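Informe de avance del taller de robótica – curso del proyecto Ishida
Periodo: desde el inicio del curso hasta finales de agosto
Destinatario: Fundación Plikow, programa de apoyo a la enseñanza técnica
Responsable: Špela Hoxha

Estimada Blažena Michalík:

Le enviamos el segundo informe del curso con muchas ganas, porque desde el anterior han pasado bastantes cosas y casi todas buenas. Como nos pidió, esta vez hemos dejado el detalle de gastos para el final y empezamos por lo que hacen los estudiantes.

Recordamos brevemente el punto de partida. La ayuda cubre un taller extraescolar en el que los alumnos programan y entrenan un brazo con pinza de dos dedos, primero en simulación y después en el equipo real del aula Nitach. El objetivo del año es presentarse al concurso Fultow, en la prueba de recogida de objetos de escritorio: el brazo tiene que localizar el objeto que se le pide, cogerlo sin tirar lo que hay al lado y dejarlo en la bandeja.

Trabajo realizado

El grupo terminó el módulo de cinemática en el plazo previsto y pasó enseguida a la simulación. Fue un cambio de ritmo estupendo. Hasta entonces las sesiones eran de pizarra y papel milimetrado, y de repente cada pareja tenía una mesa virtual, una pinza y un montón de ideas que probar (algunas malísimas, y de esas también se aprendió).

Minoru Furukawa preparó las mesas virtuales y Chie Yagi se encargó de las sesiones de control. Acordaron que cada intento quedara registrado con la vista desde la pinza, la posición de las articulaciones y una nota de quien manejaba el mando. Al principio los estudiantes protestaron por las notas. Ahora son lo primero que abren cuando algo falla, y han empezado a escribirlas con una precisión que ya quisiéramos para nuestras propias actas.

A finales de agosto el registro sumaba 1.752 intentos válidos. La meta que fijamos en la solicitud era de 2.000 para todo el curso, así que vamos muy bien de tiempo. Otros 267 se descartaron, casi siempre por un error al reiniciar la mesa, y los guardamos aparte para la unidad sobre limpieza de datos, que empieza el mes que viene.

Dentro de la simulación, lo que más horas se ha llevado es la aproximación a objetos altos y estrechos. Con los bajos y anchos el grupo se defendió desde el primer día; con los altos, la pinza llegaba descentrada, uno de los dedos tocaba antes que el otro y el objeto se iba al suelo. Aoi Hirano, que coordina a los equipos de estudiantes, propuso dividir el movimiento en dos: colocarse primero con los dedos abiertos a ambos lados, detenerse, corregir el centrado y solo entonces cerrar.

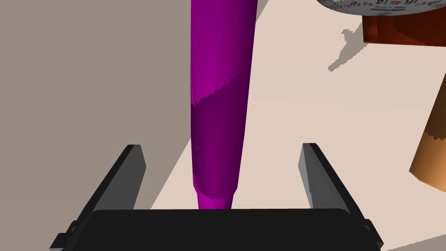 La pausa añade tiempo a cada intento y en Fultow el reloj cuenta, de modo que hubo debate. Uno de los equipos defendió hacerlo todo en un solo movimiento y dedicó dos tardes enteras a demostrarlo. Llegó a funcionarles con la mesa despejada, pero al añadir más objetos volvieron las caídas, y ellos mismos pidieron pasarse al método de dos pasos. Nos alegró mucho cómo lo contaron al resto: con sus gráficas, sin dramatismo y con una propuesta para acortar la pausa que ya estamos usando todos.

También han mejorado en algo que no figuraba en el plan. Como las sombras de la simulación salen con el borde escalonado, un par de alumnos quiso saber de dónde venía aquello y si podía confundir al modelo. La pregunta acabó en una sesión completa sobre cómo se calcula la luz en una escena virtual y cuánto se parece, o no, a la de una mesa de verdad. Vamos a repetirla con el próximo grupo.

Paso al equipo real

Las primeras pruebas con el brazo del aula Nitach se hicieron en las últimas semanas del periodo. Son pocas y conviene leerlas con calma: 48 intentos, todos con un único objeto sobre la mesa y siempre con un docente junto a la parada de emergencia. El centrado aprendido en simulación se mantiene razonablemente bien. El cierre, en cambio, es demasiado brusco, y habrá que ajustar la fuerza antes de poner objetos más delicados.

Ver moverse el brazo por primera vez con un programa propio fue uno de los grandes momentos del curso. Hubo aplausos, claro – y hubo también un silencio muy largo justo antes de que se cerrara la pinza.

Dificultades

El ordenador del fondo del aula no puede con la simulación cuando hay varios objetos y las dos parejas que lo comparten van más lentas. De momento lo resolvemos rotando los puestos. Además, la calibración del brazo real se pierde al apagarlo y repetirla consume los primeros veinte minutos de cada sesión; Minoru está escribiendo una rutina que lo haga sola al encender.

Próximos pasos

Completar los intentos que faltan hasta la meta, con prioridad para mesas con varios objetos juntos.
Ajustar la fuerza de cierre en el brazo real.
Unidad de limpieza de datos con los intentos descartados.
Ensayo general de la prueba Fultow, con cronómetro y jurado formado por docentes de otros departamentos.

Gastos

El gasto se mantiene dentro de lo aprobado en todas las partidas. Queda sin usar una parte de la de repuestos, y quisiéramos su autorización para destinarla a ampliar la memoria del ordenador mencionado. Adjuntamos el presupuesto del proveedor y el cuadro por partidas.

Si le viene bien acercarse al ensayo general, los equipos estarían encantados de enseñarle el brazo. Suelen empezar a las cinco de la tarde, y le avisaremos en cuanto tengamos la fecha.

Un cordial saludo,
Špela Hoxha
Coordinación del taller, proyecto Ishida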